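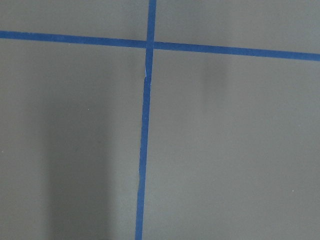 4.3 Can visual dust scores be trusted?

The case for visual scoring rests on a simple claim: a trained person can look at a marked patch of surface, give it a grade from 0 to 5, and the grade will track how much dust has settled there. Small libraries and local archives have taken up the method because it costs almost nothing. We think the evidence for it is thinner than its users suppose.

The most cited support is the Durrani survey, which reported 1413 graded patches from reading rooms and closed stacks. The number is large, but most of the patches came from the same few rooms, graded again and again by the same staff. Ghumman and Khattak treat each grade as a separate observation, and their narrow error bars follow from that choice. When we grouped the grades by room and refitted their model, the link between visual score and wiped mass became weak enough that we would hesitate to plan a cleaning schedule on it.

There is also the question of what the graders were responding to. Dust is easy to see on some surfaces and hard to see on others. Pale fibers stand out on dark shelving and vanish on white paint. A matte gray surface divided by blue tape, as in Figure 4, shows tiny specks fairly well at close range, yet the same surface carries soft shadows that a hurried grader could take for a film of dirt. Raking light makes the problem worse. At Geden, where windows run along one side of the main room, patches near the glass were graded higher in the morning than in the late afternoon. The authors put this down to foot traffic. They did not weigh the patches twice, so we cannot rule out the sun.

Marking out the patch is often presented as the cure for loose judgment. A fixed boundary does make it easier to return to the same spot, and we have no quarrel with that use. It does little for the grade itself. Hand-laid strips drift, corners are seldom square, and the area inside them varies more than the protocols admit. The Kistari manual asks for patches of 400 square centimeters and gives no tolerance. Few of the studies that cite the manual say whether anyone measured a patch after it was laid out. Tape edges may also hold fibers that would otherwise have moved on, though we know of no test of this and mention it only as something that ought to be checked.

The Flelatcombe trial is the strongest study we found. Arnaud and Ionescu collected 400 wiped samples alongside blind grades and reported the disagreements openly. Their graders did well at the extremes. A shelf left alone all winter was scored as dirty, and a shelf cleaned that day was scored as clean, which few readers will find surprising. In the middle of the scale, where a manager would want guidance, two graders looking at the same patch often chose different numbers, and the same grader shifted when asked again in October. The authors call this level of agreement "encouraging." On their own tables, we would call it poor.

Training is the usual reply. Tarar argues that a half-day session with reference cards brings graders into line, and her before-and-after figures do show a gain. However, the graders were tested on the cards they had trained with, in the room where they had trained. Whether the gain would carry over to a basement store with one bare bulb was not examined.

We therefore leave visual scores out of the pooled analysis in Section 5 and report them separately in the appendix. Readers who want to include them can do so, but should apply the room-level grouping described in Section 3.2 and treat any grade of 2 or 3 as missing.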